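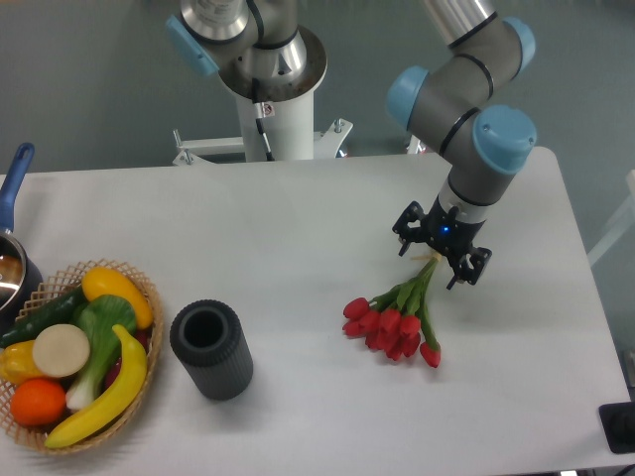
机械臂夹着一束红色郁金香,旁边是深灰色的圆筒

首页 问答 话题 活动 找人帮忙 登录

参观机器人开放日,带学生去之前要准备什么?插花演示值不值得看?

Marisol Nava

我在社区的课后班带手工和科学兴趣课,学生是小学高年级和初一的混合班。Ullach 的实验室下个月有开放日,可以预约团体参观,我给班里报了下午那一场。报名以后收到一封确认邮件,内容很少,只写了集合地点、每团限时、不能带饮料进演示区,还有一句“当日演示项目以现场安排为准”。

我在他们活动页上看到的主要项目是桌面操作,机械臂拿花,桌上还有一篮蔬菜水果。我自己没有去过,对机器人也不太懂,所以想问去过的人几件事。

一是演示到底是什么样的,是放一遍固定动作,还是能让学生提要求,比如换一样东西拿。二是学生站得多近,看不看得清。我们班有两个孩子个子比较矮,以前去别的展览,前面站一排大人就什么也看不到。三是讲解是讲给大人听的还是小孩也能听懂,要不要我提前上一节课。四是时间,家长要来接,我得给一个准确的结束时间。

另外还有一家叫 Indeck 的也办开放日,离我们近一些,车费能省不少。如果差别不大,我就改去那边。有去过两家的请说一下。

谢谢。

Cyprian Górecki

两家我都去过。Ullach 是今年五月去的,带的是职校一年级的学生,年龄比你们大,有些情况你自己折算一下。

先说演示。Ullach 的桌面操作不是表演性质的,他们平时就在那张桌子上做抓取测试,开放日等于让大家站在边上看他们干活。所以节奏很慢。一个动作做完,工作人员会在电脑上看一会儿,有时候改个参数再来一次,同一束花能拿好几遍。我的学生里有一半觉得有意思,另一半十分钟以后开始看手机。小学生可能更坐不住,你最好提前跟他们讲清楚,不会有机器人跳舞。

花这个项目,我觉得是值得看的。夹爪只有两根手指,要夹的是一整束花茎,茎有粗有细,叶子还夹在中间。夹松了会滑,夹紧了会压坏。花头又都在一端,重心偏得厉害,拿起来以后整束会往下垂。我们去的那天,工程师讲了二十分钟这一件事,讲完学生再看机械臂的动作,就知道它为什么要先停一下再往上提。没有这段讲解,看上去就是一个机器拿起了一束花,没什么可看的。

能不能提要求:可以问,不一定答应。我们那场有学生问能不能改拿香蕉,工程师说可以试,结果调了一阵子,试了两次,第二次拿起来了。后面一团就没有这个时间了。建议你在预约表的备注栏里写上学生年龄和想看的内容,他们会看备注。

站的位置:演示区地上贴了线,线外面站人,离桌子大概两步多。桌面是白色的,东西放在上面还算清楚。旁边有一个屏幕,放的是从高处往下看的画面,个子矮的孩子看屏幕反而更方便。到了以后先跟带队的人说一声,让矮的站第一排,他们会安排。

时间:写的是一小时,我们实际用了一小时二十分钟,主要是最后提问拖长了。跟家长说晚半小时来接比较稳妥。

Indeck 那边我就简单说。他们做的是仓库里的搬运设备,东西大,速度快,看着热闹,但是要隔着围栏看,讲解基本是讲给客户听的,很多价格和产能的内容。那天讲解员反复说他们的一条线每小时处理 3362 件,学生问一件有多重,他说要回去查。小学生去的话我不推荐,初中以上可以。

关于提前上课,我认为要上,一节就够。不用讲原理,让学生自己戴上厚手套,用两根手指去拿几样东西:一支花、一个橙子、一根黄瓜,再拿一束花。拿完了让他们说哪样最难,为什么。去了现场他们会拿自己的感觉去对照,问的问题也会具体得多。我们当时没做这个,回来以后补做的,顺序反了。

Getsemaní Bañuelos

我只去过 Ullach,陪孩子去的,孩子九岁。讲解听得懂一半。他最喜欢的是发的贴纸。停车很难,门口只有几个位子,坐公交去吧。

厕所在一楼,演示在二楼,上去之前先去。

Mounir Ouazzani

我在 Ullach 的开放日帮过两次忙,负责带队,不是他们的员工。上面说的大部分没错,有几点需要更正和补充。

1. 限时现在执行得比较严。上一次开放日团太多,后面的团等了很久,有人投诉,所以现在到点就换团,提问放到楼下大厅进行。Marisol 可以按一小时算,再加十五分钟下楼和集合。

2. 团体人数有上限,超过的要分成两组,两组看的内容一样,但先后不同,每组都需要一个大人跟着。你一个人带班的话,要再找一位家长。

3. 贴纸不一定有。上次印了 2000 张,上午就发完了一大半。

4. 地上的线不能越过去,这一条对小孩要反复讲。机械臂动作再慢,也不要伸手去碰桌上的东西。碰了以后整组测试要重新摆放,后面的团就要等。那些蔬菜水果都是仿真的,不能吃,每次都有孩子问。

5. 演示用的物品会换。花和果蔬篮是常用的一套,另外还有一套餐具。当天用哪一套,要看那一周在测什么,带队的人早上才知道。如果你的课是围绕花准备的,最好多准备几样,免得到了现场对不上。

6. 拍照可以,不开闪光灯。电脑屏幕不要拍。

关于讲解,工程师是轮流出来讲的,有的讲得细,有的讲得很短。要是碰到讲得短的,可以让学生问这几个问题,一般都能把话引出来:它怎么知道该夹在茎的哪个位置?如果没夹住,它自己知不知道?换一束花要不要重新教?最后一个问题最好,去年有个学生问了以后,工程师把前一周失败的记录拿出来给大家看,试了 128 次,他一条一条讲了其中几次是怎么失败的。我觉得那一段比演示本身有用。

费用方面,团体参观不收费,但是预约以后不来又不取消,下一次就约不上了。改去 Indeck 的话,请至少提前三天取消。

Marisol Nava

谢谢各位。决定不改了,还是去 Ullach。备注栏已经补填了年龄,也写了希望看花的演示。手套的那节课安排在参观前一周,花用仿真的,橙子和黄瓜从家里带。再找一位家长同去,已经问了 Nayeli Palacios,她说那天下午有空。

还有一个小问题,公交在哪一站下?活动页上写的是 Camacho,地图上有两个同名的站。

Mounir Ouazzani

在南边那个站下,出站往回走,过了修车铺就是。北边那个站要绕一大圈。

最后更新:2021年10月13日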